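The Long Evening

By late November the light is gone before most people get home, and what happens between five and bedtime comes down to lamps. Eugeniusz Ostrowski has been fixing them for 30 years. His shop, Pawlak, kept the name of the man who had it before him. Narrow place, two steps down from the street, a bench at the back and shades hanging off every hook.

He doesn't like ceiling lights. Turns his own off at six and leaves it off. "You come home tired and somebody shines a thing on your head," he says. "Like the dentist."

What he wants instead – low lamps, several of them, none very bright. One by the chair. One on the side table, one in the hall so you dont walk into the coats. Warm bulbs, always. He keeps a drawer of cold white ones that customers brought back, 14 at last count, and he can't give them away.

Shades matter more then people think. A drum throws light up and down and leaves a soft band in the middle. A cone pushes it all onto the table, good for reading, bad for faces. Paper goes yellow. Linen is nicer but it holds dust, so run a dry brush over it once a month.
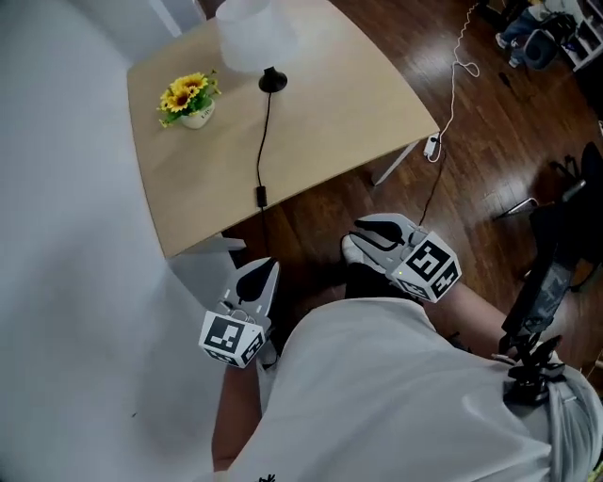
A white drum shade on a pale table, with sunflowers for company.

Most of his repairs are boring. Switches, mainly. Then plugs, then cords that got pinched under a sofa leg and went brittle. A new inline switch takes him 6 minutes if the screws aren't stripped. He charges the same either way.

The big job this fall was a hotel, the Hastero, closed for years and opening again in spring. More than 80 bedside lamps came down in crates, brass, half of them missing the finial. He's doing them in the evenings. Radio on, soup on the hot plate, overhead light off of course.

His advice for anybody starting from nothing: buy one secondhand lamp, get it rewired, sit next to it for a week. Then decide where the second one goes.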